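Shop Floor Talk > Automation and Robots > Our kitting bench is moving to a robot arm, what changed for your people?

zlata_s
Posts: 17
Hello everybody. I read this forum for a long time but I did not write much, so please excuse me if this topic was already discussed.

I work as a team leader in the kitting department at Lodska. We put small parts into trays for the assembly line, mostly clips, seals and small green end caps. From March a robot arm will do a part of this work. The integrator is Bavar. Before the real arm arrives, two persons from my team learn to teach positions in the simulation program, and I am one of them. The other is Shazia Magsi, who did kitting by hand longer than any of us.

The management says that no person will lose the place, and I believe them for this year. My question is more about the daily work. When I did kitting, I was tired in the hands in the evening, but I talked with my colleagues all day. Now I sit at a screen for half of my shift and correct a point by a few millimeters, then run it again, then correct it again. My colleagues at the bench look at me as if I went to the office side.

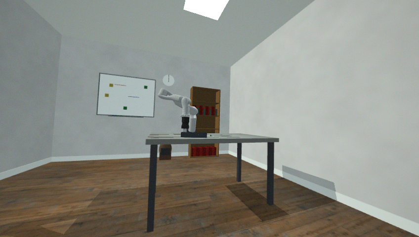
My training goes slowly and I think the reason is that I look at the robot like a worker and not like a machine. I always want to teach it the movement of my own hand, and my hand does not go the short way. In the simulation the gripper is hanging just over the black base plate, and the green piece lies on the other side of the table top, to the right of the base. With my hand I would simply reach for it. With the arm I must think about the elbow, the wrist, and what the links do while the gripper travels. Shazia is better in this than me. She closes her eyes and thinks, then she types.

So I want to ask those who already went through this change. Did your people stay in the team? Did the pay change? And who is called when the robot stops at night?

press_brake_bob
Posts: 2,114
Welcome. Third question first, because it's the one that bit us. You get called. Whoever learned it gets called. Get the on-call pay in writing before the arm is bolted down. After that it's "part of the job" and you have nothing to trade.

As for the team, we kept everyone but it stopped being one team. The cell people took breaks when the cell let them and the bench people took breaks when the bell rang. Small thing, but after a year they hardly knew each other.

tomasz_kitline
Posts: 388
I disagree a bit with Bob. At Clonwood we rotated. Every person on the bench had one week at the cell, then went back. It was slower in the beginning and our integrator did not like it at all, he wanted one "robot person" to phone. But after the first summer, anybody could clear a fault and restart. Nobody was on call alone.

The cost was training hours. I think 90 hours for the whole group, and the plant manager complained about every one of them.

press_brake_bob
Posts: 2,114
Rotation works if you have easy parts. We had people who flat out did not want it. One of my best guys said he'd rather sweep. You can't rotate somebody into a job he's scared of, and making him do it in front of the others is no kindness.

tomasz_kitline
Posts: 388
It is true, we had one like this also. We let her stay on the bench. It did not break the system.

zlata_s
Posts: 17
Thank you both. Rotation I did not think about. In our plan there are only the two of us, and I see now that this is a risk, for the company and also for us. If Shazia is on vacation, I can not be sick.

I asked about the on-call money this morning. The answer was "we will look at it later." Bob, I think you know this answer.

calmar
Posts: 65
Simulation guy for an integrator here (not Bavar). Zlata, one practical thing. Do not teach every point. Teach a safe point well above the table, then an approach point straight above the part, then the pick. Always go back out the same way. Your program will look boring and it will be much easier for the next person to read.

Also, stop trying to make it look like a hand. New people from the bench are often better than the engineers at knowing which part will tip over or stick to its neighbor. That's the knowledge worth putting into the program. The path is the easy half.

zlata_s
Posts: 17
Calmar, thank you, the approach point helped me very much! I did it again after lunch from the beginning. I had before a lot of points and I deleted most of them.

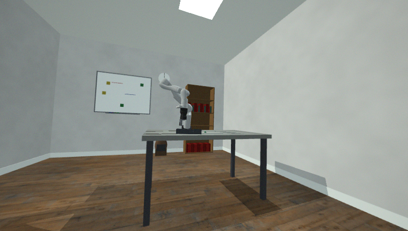
Arm folded tall over its base, gripper pointing down, green piece still on the table.

From this position I go to the safe point, and then to the approach. I made the picture for Shazia too, so that we both call the same position "home." Before, I had my home and she had hers, and we mixed them up in the notes.

You wrote about parts that stick. The seals from Luangrath do exactly this when the bag is fresh. Everybody on the bench knows to shake them on the table first. In the specification for the cell it is written nowhere. I told it to the project engineer and he was surprised, and then he wrote it down.

calmar
Posts: 65
Good, and ask him to put your name next to it in the spec. I mean that seriously. When the change list goes around, people should see that it came from the bench.

I'd also write down what cycle time you reach by hand today, with sticky seals and all. Someone will compare the cell to the number on the old work sheet, and that number was probably measured on a good day.

press_brake_bob
Posts: 2,114
What he said about cycle time. Ours was judged against a number nobody on the floor had ever hit.

Still say the breaks matter more than any of this. Eat with the bench, Zlata. Even if the simulation is halfway through something.

shazia_kits
Posts: 2
I am the one who closes her eyes. I registered because Zlata showed me this page.

I want to say that I do not miss the trays. My thumbs were painful for years. But some of the younger ones earn extra with the fast trays bonus, and when the arm takes the fast trays, the bonus goes with it. They did not ask about it yet and no one explained it to them. For me this is a bigger question than who gets the phone call.

tomasz_kitline
Posts: 388
With us the bonus was changed to a fixed supplement for the whole group. The fastest people lost a little and they were angry, I understood them. Ask for this before March, when they still need you to teach the machine.

zlata_s
Posts: 17
Shazia and I will bring the bonus to the meeting with the shift manager, together with the on-call question and the rotation. I will write here what they answer. Tomasz, can you send me how you organized the weeks, who started first and how long the handover was? It can be a simple list, I will translate it for our people.

tomasz_kitline
Posts: 388
Sent you a private message. The handover was too short in our plan, I marked it in the list.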